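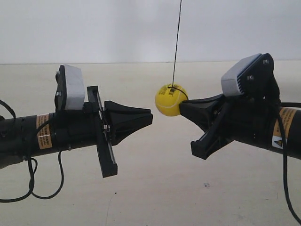 Readers of the first printing wrote in to ask for the tank section to come before the section on tap stands, and one reader in Kedgate added that the steps for the first fill should say plainly when people may start drawing water. Both changes are made in this printing.

Section 4. Setting up the Ferska relief tank

Revised 12/16/18

Use this section when a Ferska tank is being placed at a school, clinic, or village distribution point that has lost its regular supply. It covers the site, the base, the tank, and the first fill. Tap stands are in Section 5. Trucking schedules and delivery slips are in Section 6.

The standard tank holds 1,000 gallons. Full, it weighs more than 8,000 pounds, so nearly everything that goes wrong with it starts with the ground underneath.

4.1 Before the tank arrives

1. Walk the site with someone from the school or clinic. Ask where the delivery truck can turn, where the ground floods, and which gate is kept locked.

2. Pick a spot within 300 feet of the road the truck will use. The ground between the road and the tank must hold up a loaded truck after rain.

3. Keep the tank uphill of latrines, animal pens, and trash pits. If the local health office sets a minimum distance, follow it. If the site can't meet that distance, choose another site.

4. Leave room for a line. People will wait with buckets and carts, and at a school they will all come at the same break. The line should not cross the truck's path.

5. Get written permission from whoever controls the land. Put a copy in the site folder.

Note: At schools, place the outlet side of the tank where it can be seen from an office or classroom window. Taps left open overnight are the most common cause of lost water.

4.2 Building the base

Two people can build the base in a day if the blocks and sand are already on site.

1. Mark out a square 9 feet on each side.

2. Clear all grass, roots, and loose soil inside the square. Dig down until you reach firm ground.

3. Fill with gravel and tamp it. Add sand on top and tamp again.

4. Lay the blocks in rows with the joints tight. Check for level in both directions and along both diagonals.

5. Sweep the top clean. A single pebble under the tank can wear through the floor.

Caution: Do not set the tank on pallets, tires, or drums, even for one night. They will hold an empty tank and fail under a full one.

If the outlet needs more height so buckets fit below the taps, raise the whole base with more courses of block. Do not tilt the tank toward the outlet to get the last of the water out.

4.3 Placing the tank

1. Check the tank for cracks before unloading it. Look hardest at the rim of the lid and the collar around the outlet. Write any damage on the delivery slip before the driver leaves.

2. Roll or lift the tank onto the base with at least four people. Do not drag it by the outlet.

3. Turn the tank so the outlet faces the tap stand and the lid can be reached from the truck side.

4. Fit the Hegazy valve to the outlet. Wrap the threads with tape, start the valve by hand, then tighten one more turn with a wrench. Overtightening splits the collar.

5. Fit the overflow pipe and cover its open end with the mesh supplied in the bag.

6. Strap the tank down. An empty tank will move in a strong wind, and the days before the first delivery are when this happens.

Note: Older Hegazy valves close clockwise with a full turn. Newer ones have a lever and close with a quarter turn. Check which one you have and mark the open and closed positions with paint.

4.4 Cleaning and first fill

1. Rinse the inside of the tank with clean water and drain it through the valve.

2. Disinfect the tank with the solution given on the yellow card in the site folder. The strength and contact time depend on the product you were sent, so do not work from memory.

3. Drain the solution away from gardens, ditches, and streams.

4. Let in around 20 gallons from the first truck, then stop. Check the valve, the collar, and the base for drips.

5. If everything is tight, fill to the line below the overflow. If you see a leak, close the truck's hose first, then drain the tank before you touch the fitting.

6. Test the water at the tap for chlorine. Write the reading, the time, and the truck number in the log.

7. Open the tap stand to the public only after the reading is within the range on the yellow card.

Warning: Never climb inside the tank. If something falls in, drain the tank and remove it through the lid with a hook.

4.5 The first week

Check the base for level every morning before the taps are opened. A new base may settle a little after the first fill. If it settles unevenly, stop deliveries, let the tank run empty, and relay the blocks.

Keep the lid locked between deliveries. One key stays at the site and one goes back to the Flodthorpe depot with the signed slip. Label both keys with the site name, as the locks all look alike.

Spare parts are also held at Flodthorpe. When you order, give the site name, the tank number molded beside the lid, and the type of valve. Orders for mesh and tape go out with the next water truck. Collars and valves have to be signed for.

Sites that close for the summer should drain the tank in May, leave the valve open, and keep the straps on.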